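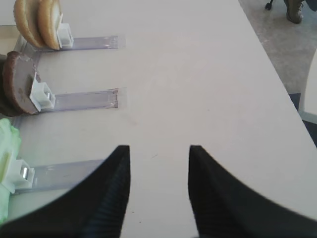 6/22/18. Spent the whole morning on the Stikness demo again, the slow one with the two basses, and I'm still in love with it (Igor says I'll get over it by September, we'll see!). The snare is the trouble. It has a buzz at 321 Hz that comes through even on the quiet verses, and I had it in my head that a strip of clear plastic, like the three lying flat on the white table, might calm it down if we taped one across the bottom head. Dušan would sooner retune the whole drum, bless him, and he may well be right. Hedvika sang the bridge eight times and I'd keep the second, breath and all.

Still to do: move the room mic back toward the door, ask Otakar for his old Machala reverb, and send Vratislav a rough mix before he drives out to Bromley.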